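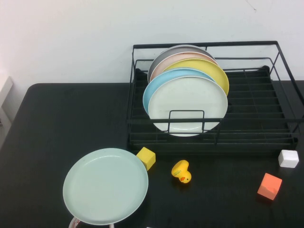 Plates standing in a black wire dish rack.

What Is a Share?

A share is one small, equal part of a company. A person who owns a share owns that part of the company and is called a shareholder.

Suppose a company called Breveck makes plates. Its founder, Hooman Dehghan, wants to buy a second oven for baking the clay. The oven costs more money than the company has. Breveck can borrow the money from a bank, or it can sell shares.

Breveck divides itself into 200 shares. Hooman keeps 100 of them. The other 100 are sold to people who want to own part of the company. The money from the sale pays for the oven. It does not have to be paid back, as a loan would.

What does a shareholder get?

Shareholders may get two things. The first is a vote. Once a year the company holds a meeting, and each share usually counts as one vote. Someone with ten shares has ten votes.

The second is a dividend. When a company earns more than it spends, the amount left over is called profit. The company may keep the profit or pay part of it to the shareholders. The part paid out is the dividend. Every share receives the same amount. In a year with no profit there may be no dividend.

Why does the price change?

Shares can be sold again. Davoud Alipour bought a Breveck share for $5. Later he wants to sell it. If many people want Breveck shares and few owners are selling, a buyer may offer $6. If few people want them, the best offer may be $4. Davoud can accept the offer or keep his share.

Large companies have their shares traded on a stock exchange. An exchange is a market where computers match each buyer with a seller. The price shown on a news page is normally the price of the last trade.

Can you lose money?

Yes. If a company closes, its debts are paid first, and the shareholders divide what remains. Often nothing remains. A shareholder in this kind of company can lose the price paid for the shares, but does not have to pay the company's debts.

Words to know

Dividend: profit paid out to shareholders.
Profit: money left after all costs are paid.
Stock exchange: a market for shares.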